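Category: Textbooks / Robotics and Automation / Learning from Examples

CHAPTER 5

Gathering Examples for a Learning System

A robot that learns from examples can do no better than the examples allow. Earlier chapters treated the set of recorded examples as given and asked how a system might be fitted to it. The present chapter turns to the work that comes first: choosing a task, arranging the objects, recording each attempt and deciding which attempts to keep.

The case followed throughout is the Moffat study, carried out at Osstead under the direction of Benvinda Mota. The task is a simple one to state. Goods are to be moved between a display stand and a tray, as an assistant in a small shop might do. The study set itself a target of 2,000 recorded attempts.
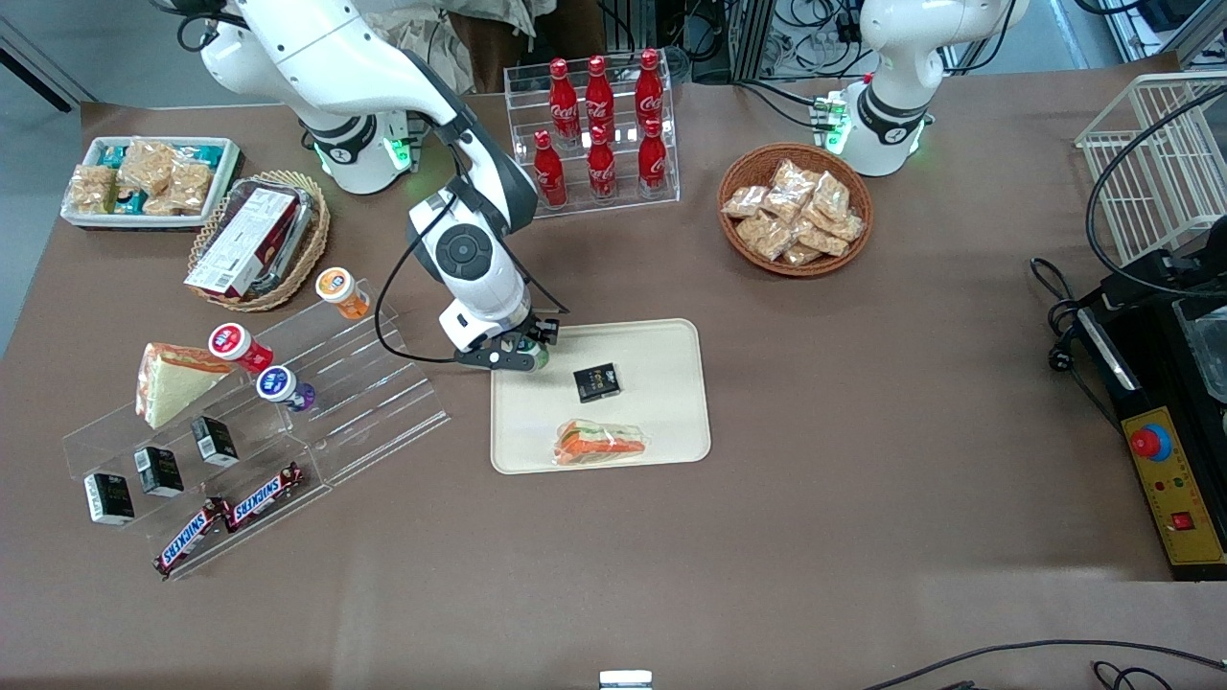

The choice of objects deserves more thought than it commonly receives. A set made up entirely of boxes will teach a system to handle boxes, and its failures elsewhere will come as a surprise only to those who did not plan for them. Mota's group therefore mixed shapes and surfaces on one table: small black boxes, sandwiches, chocolate bars and jars, with bottles standing in two rows on a rack of their own. Clear acrylic was kept for the stands, although it is difficult for many sensors, as shops use it widely.

The point of view matters as much as the objects. A fixed camera records the whole table but may lose sight of an item when an arm passes over it. A camera at the wrist sees the item closely and the rest of the table poorly – and its view shifts with every movement of the hand. Hafiz Menon, who prepared the Breninik recording guide used in the study, advises that both views be kept for every attempt and checked together before the attempt is accepted. Of the first batch reviewed in this way, 307 attempts were set aside.

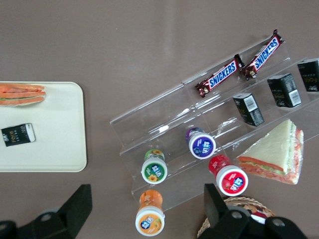
5.1 Defining the Task

Before any recording begins, the task should be written down in terms that two operators would read alike.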